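Notes on teleoperating a chopping task
3 Jul 2024

I have had a few emails asking how we collect demonstrations for the kitchen tasks, so I am writing down the current procedure before it changes again.

The task is to hold a long green onion on a board and cut it with a cleaver. One arm handles the vegetable and the other handles the knife. Both are driven by remote control. We tried guiding the arms by hand first, and the recordings were poor: the operator's own weight shows up in the joint torques, and two arms need more hands than one person has. 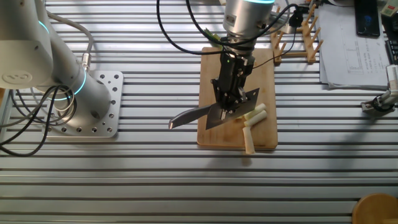

The knife is the harder half. A parallel gripper grips a handle along two flat faces, and any twist at contact rotates the blade a little. Halima Wanyama wrote a check that compares the wrist angle at the start and end of each stroke and rejects the episode if the difference is more than 2 degrees. On the first 200 episodes it rejected 58. Most of those were mine.

Placing the onion is slower than cutting it. The operator has to close on the root end, lay the stalk over the board and leave enough room for the blade. I now do this at half speed, with the scaling set in Pudeo, our control software, and go back to full speed for the strokes.
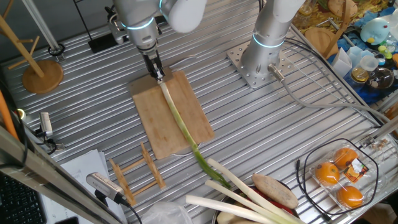
Gripper closed on the root end, stalk laid diagonally over the board.

Pauses matter more than I expected. If the operator stops to think, the policy learns to stop as well, and it then has no reason to start again. We trim anything longer than 500 ms with no commanded motion. Trimming by joint velocity alone also removed the slow approaches, so we went back to using the command stream.

The Nedelcu export still drops the last gripper event in each file. I will post the fix when I have one, probably in September.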